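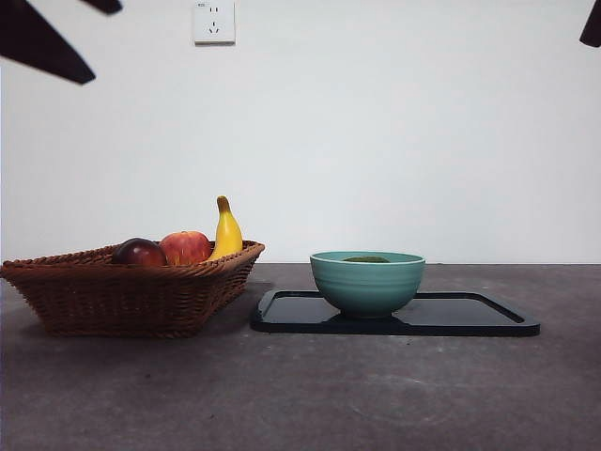

没有机器人背景，可以报名吗？
可以，我们更想找没有背景的人。懂行的人拿到夹爪会不自觉地迁就它，替它绕开毛病，这样测出来的分数我们不太信。

夹爪对比测试招募操作员（短期，有报酬）
发布日期：26/05/2022

Beltora 实验室现招募12名操作员，参加一项夹爪与手腕相机的横向对比。委托方是 Vondness，他们打算给自家的分拣台换一批末端工具，手上有三家供应商的样本和三份都写着“适用于各类水果”的说明书。我们读完之后的看法是：这句话等于没写。什么叫适用，抓起来算，还是放下去也算？放下去之后果子有没有滚走，说明书一概不提。

所以这次不看宣传视频，只看同一张桌子、同一批物件、同一套指令下谁能做完。

要做什么
操作员坐在主控臂后面，遥控另一端的机械臂完成短任务。任务都很日常：把水果从篮子里取出来，放进碗里，再放回去；把碗在托盘上挪一个位置。每次任务限时40秒，超时按失败记，差一点点也按失败记。以往有人觉得这条太严，我们讨论过，没有改。

整个项目计划采集324次有效任务，三种夹爪平均分配。每人每天只用一种夹爪，换爪由我们的技术员 Boonsong Somboon 完成，请不要自己动螺丝。

我们想弄清楚的事
一是指尖包覆材料到底有没有用。供应商说软面能防滑，我们在预测试里看到的结果很乱，有的操作员明显受益，有的反而夹得更慢。样本太小，不下结论。
二是手腕相机值不值那份钱。装了它，近处看得细，可操作员容易盯着小画面不放，忘了看全局。固定相机正好相反。两路画面都会提供，也会有只给一路的场次。
三是控制器延迟。厂家给的数字是在什么条件下测的，我们问了两次，没有得到回答，只好自己测。

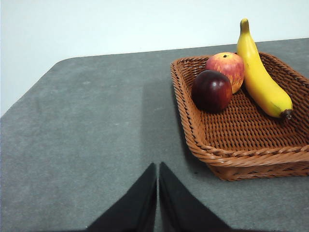
图2 手腕相机视角：夹爪两指微张，右侧篮中为香蕉和两个苹果

时间与地点
测试在 Wellunville 的 Purves 楼一层进行，八月开始，具体场次录取后排定。每人参加四个半天，中途退出按已完成的半天结算。交通自理，楼下可以停自行车，汽车车位很少。

报酬
每个半天86元，另供午餐。我们知道这个数不高，请先想好再报名。报酬与成绩无关，做得差也照付。请不要为了帮我们“出好数据”而加练，也不要去网上找操作技巧，那样反而要剔除你的记录。

报名条件
年满十八周岁，双手活动正常，矫正视力能看清屏幕上的小物件；
能连续坐满约两小时（中间有休息）；
左利手、右利手都要，报名时请注明；
近一年内没有在任何夹爪或机械臂厂商工作过，直系亲属在职的也请说明；
愿意在每场结束后填写一份问卷，问卷里有“你觉得哪里别扭”这一栏，必须写字，只写“还好”的会退回重填。

不需要提交简历。发一段话说明你平时用手做什么就可以，修表、织毛衣、打游戏、切菜都行。我们对“热爱前沿科技”之类的句子没有兴趣，看到了也不加分。

关于结果
委托方付了钱，这一点不隐瞒。协议里写明，测试方案在开始前锁定，结果无论好坏都会全部公布，包括失败任务的录像。录像只拍桌面和机械臂，不拍操作员。如果三种夹爪差别不大，报告就会写差别不大；如果连基准任务都做不稳，也会照写。项目负责人 Apinya Noiphan 保留终止测试的权利，委托方没有这个权利。

常见疑问
会不会受伤？操作员和机械臂不在同一侧，运行时任何人不得伸手进工作区。桌边和主控位各有一个急停，第一天会先练按急停，再练别的。
能不能挑夹爪？不能，由 Charoen Saithong 抽签分配，抽完不换。
能不能带朋友来看？不能，旁边有人出主意会影响成绩。
这项测试会不会证明机器可以代替人工分拣？我们不认为它能证明这个。它只比较几种工具在一张桌子上的表现，拿去说别的事情，请自行负责。

报名方式
把上面提到的那段话和可到场的时段交到 Purves 楼一层前台，信封上写“夹爪测试”，由 Fouad Hamdan 收取。收到后会安排一次简短的试操作，试操作不计分，只看你会不会头晕。对方案本身有意见的，也可以写在同一个信封里，交给 Benedito Peixoto，他负责统计部分，批评意见请写具体。
名额满即止，未录取者也会收到答复。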